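**Renting out the spare room – keep the long table or sell it?**

**rasholm_attic**
We're clearing the back bedroom to rent it out from May. Asking 833 a month with heat included. My brother-in-law says a big table scares off tenants and I should put in a dresser. I think people who work from home would want the table. Opinions?

**tinplate67**
Sell it. Every tenant I've had brought their own desk and then complained mine was in the way. You'll get about 100 for it if the legs are solid.

**W. Bañuelos**
I disagree. I rented a room on Maldonado for years and the table was why I took it. I ate on it, did my taxes on it and cut fabric on it. Throw a sheet over it and you don't worry about scratches.
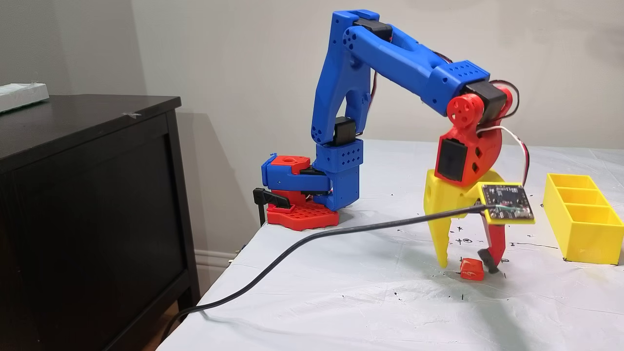
A dresser can go in the closet if the closet is deep enough. Measure that first. Also, 833 with heat sounds low to me, so check what others on your street are asking.

**tinplate67**
A dresser in a closet is a pain – you can't open the drawers all the way. I still say sell.

**rasholm_attic**
Closet is shallow, so that's out. The heat is cheap here, 128 in the worst month for the whole house.

**mossgate**
List the room with "table optional" and store it in the basement if they say no. That's what I did with a bed frame. Took me ten minutes to move.

**rasholm_attic**
Basement is dry, so that could work. I'll word the ad that way.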